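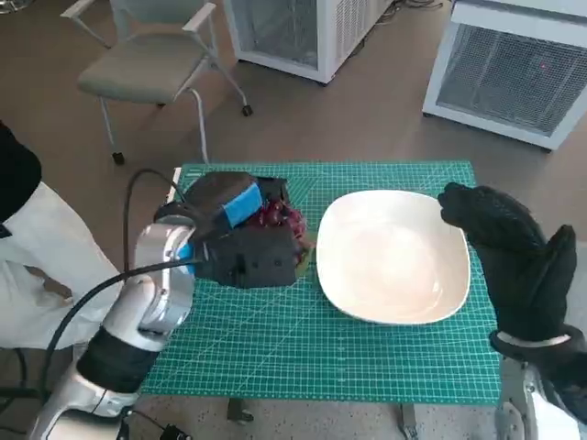 Grapes in the left hand, plate on the mat.

Avmont Teach Kit, two-arm
Item 2236. Made by Hurus, sold and serviced by Losport.

You move, the arms copy, the kit writes it down. Do the same job enough times without sighing and you have a training set. The sighing isn't recorded, but it does get into your wrists.

Demonstrate by hand, with the joints slack, or from the remote station across the room. Most buyers swear they'll use both and then pick the remote. Soft fruit is a good first lesson, being cheap and quick to show you how hard you squeeze.
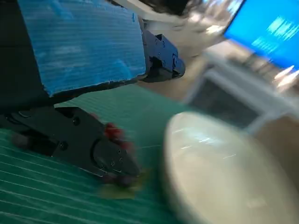 Recording and playback

Wrist and head views are saved together with joint positions. Playback runs at 3 speeds, the slowest of which suits demonstrations and meetings. Bad takes can be flagged mid-run with the foot pedal.

Supplied with: foot pedal, 2 spare sets of finger pads, printed manual (17 pages, one of them blank).
Not supplied: grapes.

Lead time: orders placed now ship in June.
Training and setup: ask for Rima Kanaan at Losport.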